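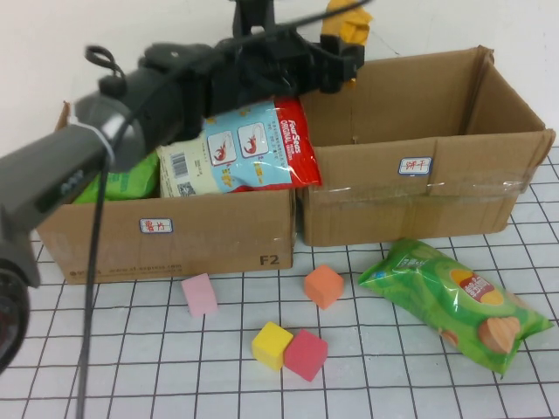

The arm at its gridded table, with the snack box on the left and the empty one on the right.

Notes from the back bench: 562 and counting

Readers of the June issue may remember that Rarach was going to be sorting snacks by the end of summer. It is Wednesday, October 4, 2023, and Rarach has opinions about snacks, but I would not yet call them sorted.

For anyone who joined us since then, the job is simple to say. There are two cardboard boxes. Somebody drives the arm by hand, picks up one thing, puts it in the other box, and lets go. The computer keeps the camera views and the joint positions, and that makes one example. We now have 562 we're willing to keep. The learning system, which Lensa Alemneh named Prenura before any of us could vote, studies them all and then tries the job without a driver.

Chip bags were Lensa's idea. Until summer we only used foam cubes, and Prenura got very good at foam cubes, in the way that a person can get very good at one song on the piano. A cube is the same cube from any side and forgives a clumsy squeeze. A bag of shrimp snacks slumps, shines under the lights, and has a top seam that looks to a camera like an excellent handle until you pull on it. We have swept the floor a lot this quarter.

The cubes stay on the table while we record the bags. Saron Gebreyes insisted on this, and I argued with her for most of a morning. Her point was that if the only thing in view is the thing you want, the system learns to grab whatever is in view. So pink, orange, yellow and red sit there as a temptation, and they get moved between takes so that "ignore the red one" doesn't quietly become "ignore that spot." I have since been telling people this was my idea.

A session is 30 takes and then you have to stop, even if you feel fine. You do not drive as well as you think you do after that. Saron went back through the early recordings and found that the late takes in every long session had a little wobble before the grab, and Prenura had copied the wobble faithfully. It would reach out, hesitate like a man choosing a melon, and then pick. We threw those out and started the limit the same day.

We do keep some of the fumbles. If you miss the bag, back off, and get it on the second try, save it and mark it "recovered." Those are worth more to us than another perfect pick, and they are much easier to produce. Throw away anything where you bumped a box out of place or forgot to press stop and wandered off to get coffee. There were 6 of the coffee kind last month. The recordings know who you are.

Coming up: Ambaye is lending us its room for the next round, so we'll see how much of what Prenura knows is about bags and how much is about our wall. Torora has asked for a demo before the holidays. We said yes, and then we had a short, quiet lunch.

If you'd like a driving slot, the sheet is on the bench door. New drivers do one practice session that doesn't get saved, with Lensa sitting next to you and saying very little. Please don't eat anything from either box. Most of it has been squeezed by now, and we need it to keep looking like a bag of chips.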